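How to Run a Movie Marathon at Home Without Falling Asleep by Film Two

Last updated: Oct 12, 2023

I've been hosting song-and-dance movie marathons every February since I moved to Vellstead, and my first one was a mess! I picked three epics in a row (the longest ran 218 minutes) and half my guests were snoring before the second interval.

So, start short. Put your lightest comedy first, then the big weepy family drama while everyone's still awake, and save the one with the best songs for last. I keep my list in a plain notebook, though the Kesden app is fine if you like sorting by running time. 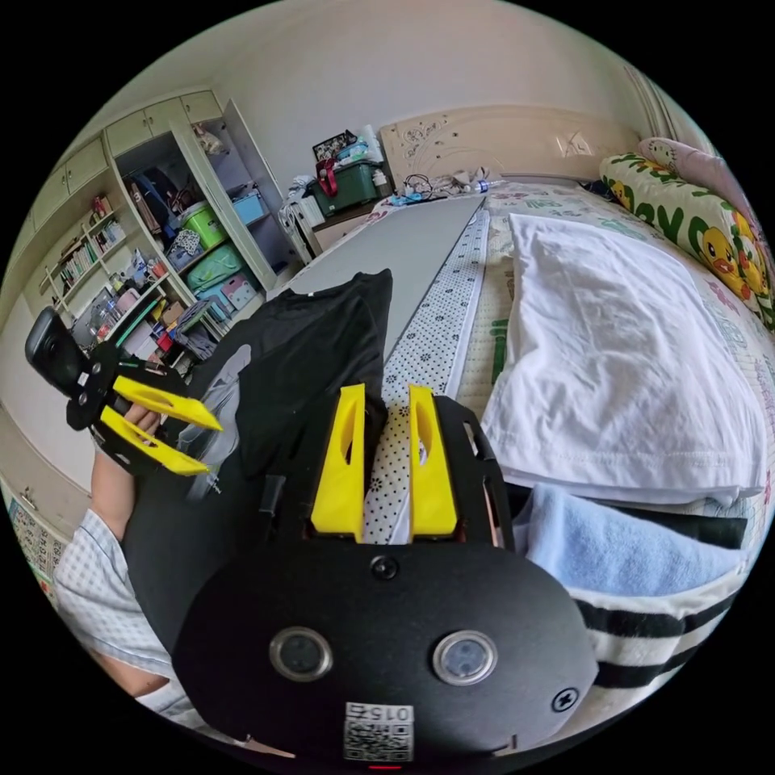 Black garment laid over a gray board on the bed.

Next, breaks. Give people 30 minutes between films, with food! I order samosas from Palacios and make the tea myself. Check your subtitles the night before too – I once had a whole room watching a courtroom thriller in the wrong language.
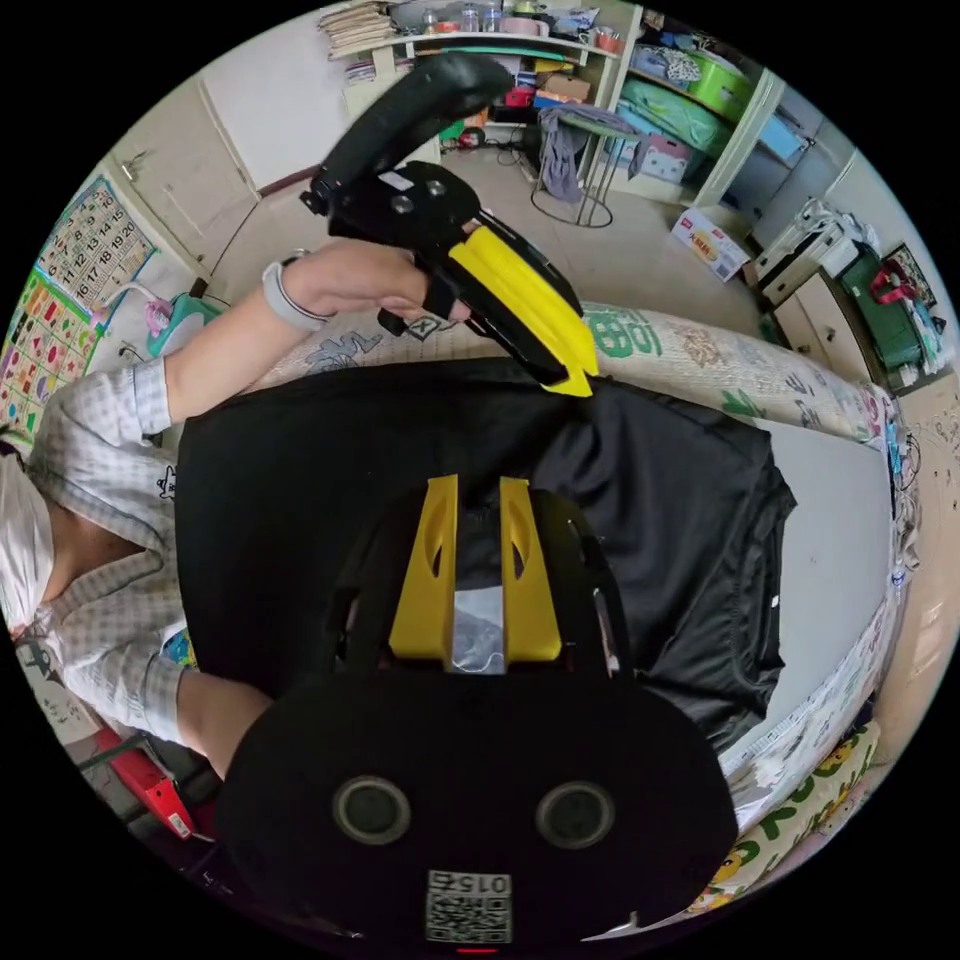 Black cloth spread flat on the mattress.

Last thing: let your guests vote on the final film. Mine always pick the one I've already seen a dozen times.

Contact | © Rikier Film Nights | Back to top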